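Sunday, 3 pm

Finally got going on the soft goods pile for Prata. Leonilde wants everything sorted by how it should be washed before we touch the mending, and I'd put it off long enough – there are 24 pieces on the list and I've done 2. Coffee first, then labels.
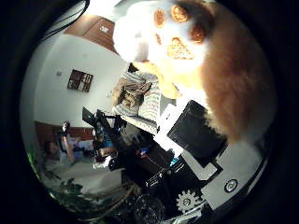 Fur is what worries me most. Long pile mats the second you rub it, so I'm going to try cool water and a soft brush on a hidden spot and leave it overnight. The plush paw gets extra care, what with that white center sitting right next to all the brown (and those speckled orange-pink pads – I love them!). The striped knit in grey, white and pale blue can go in a mesh bag on gentle.

Ask Amândio if we still have the wide-tooth comb. Need 3 more mesh bags too.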